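Notebook, August, 14:20

Kukard launcher build on the Trallden handset, second flash. Boots to the home screen, but the app drawer drops frames on the first swipe after unlock. Trace shows icon decoding on the main thread — same as last build. Moved it to a worker and set the cache to 700 entries. Two cold starts out of 3 now clean.
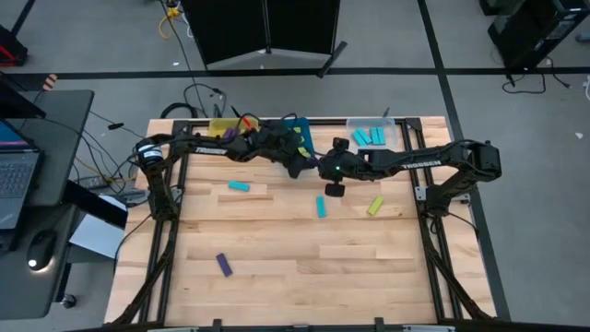
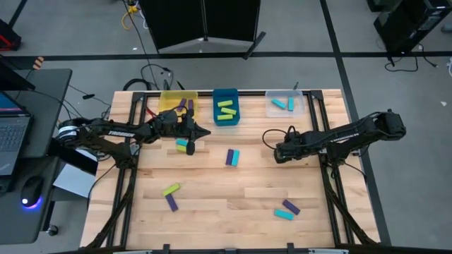 Third cold start still stalls at 99 percent on the widget restore. Log ends in the Rosidska sync service waiting on a lock the launcher already holds. Released the lock before the callback; not yet retested.

Battery page reads wrong after a reboot until the charger is plugged in. Left alone, belongs to the Hafþórsson settings branch.

To do: rerun with 2 user profiles, check the folder animation with large text on, pull the old wallpaper picker out of the manifest.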